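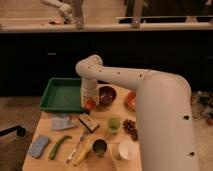 Figure 1. The arm at the small orange-red fruit next to the green tray, with the rest of the table set for a mixed-clutter run.

Teaching an Arm to Tidy Up: Collecting Demonstrations for the Trivlow Project
Final report, Durnwood robotics lab
12 May 2026

What I was trying to do

When I signed up for this project I figured I'd spend most of the semester training models. Nope! I spent most of it moving fruit. The Trivlow project wants a policy that can take a short instruction ("put the banana in the bowl") and carry it out on a messy table, and for that you need a big pile of examples of somebody doing it properly. My part was making the pile.

By the end I had recorded 2,205 demonstrations, and 659 of those are on cluttered tables like the one in Figure 1. The rest are simpler, with one or two objects and a single place to put them. I'll mostly talk about the cluttered ones, since they were harder and way more fun.

Setting the table

Each run starts with a layout. I wrote a little script (called Boychuk, after the street I lived on freshman year) that picks objects from our bins and gives me a rough map of where they go. Then I put them out by hand and nudge things until the arm can reach them. My first layouts were way too neat. I kept lining everything up in rows without noticing, and the early model got pretty good at rows and bad at everything else. After that I let the script pick the angles too, so you get bananas and forks lying diagonally, cups wherever there's a gap, and a folded cloth taking up space in the middle.

I also started mixing in stuff that isn't part of the task. If the instruction is about the fruit, the sponge and the cucumber are still sitting there, and the model has to learn to leave them alone. Similar colors turned out to be the best troublemakers. Put two orange-red things on one table and the instruction suddenly has to be a lot more careful about which one it means.

Recording

I drive the arm with a handheld controller, and every demonstration is capped at 90 seconds. That sounds like plenty until you try to pick up a fork! Forks lie so flat that the fingers want to scrape the table, and I ended up coming in from the handle side nearly every time. Grapes were the other headache. Grab too low and you squish one, grab too high and you get a stem. Round fruit is the friendly case, as long as you come straight down over it and don't bump it on the way (I bumped it a lot in the first week).

After each take I type in the instruction and mark it keep or toss. I threw out 111 takes from the cluttered set before arriving at the final number, mostly for drops, plus a few where I changed my mind halfway and the motion wandered all over the place. I did keep the takes where I missed a grasp and recovered cleanly. My thinking was that the model is going to miss too, so it might as well see what comes next.

What I'd change

I should have written the instructions before driving, instead of after. Typing them afterward made me lazy, and a whole stretch from early on just says "move fruit." I went back and rewrote those, and it took forever.

The whole set goes to the Tuvordale group in June for training on their side. I'm leaving the layout maps in the same folder as the recordings, named by run number.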